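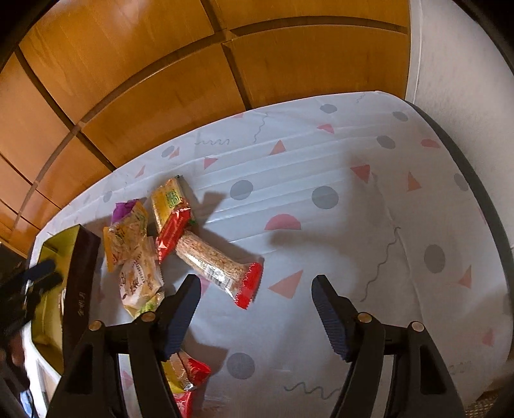 Week 4: Why the bag is mostly air

Snack makers rarely raise a price if they can shrink the packet. Clernance crisps kept the same shelf price for years while the contents fell by 15 per cent. The bag, naturally, stayed the same size.

Key term: unit price. Divide price by weight, then sulk.

For Friday: read the Juntunen chapter on small price changes, or at least the first half. Write 500 words. I will notice 3,000.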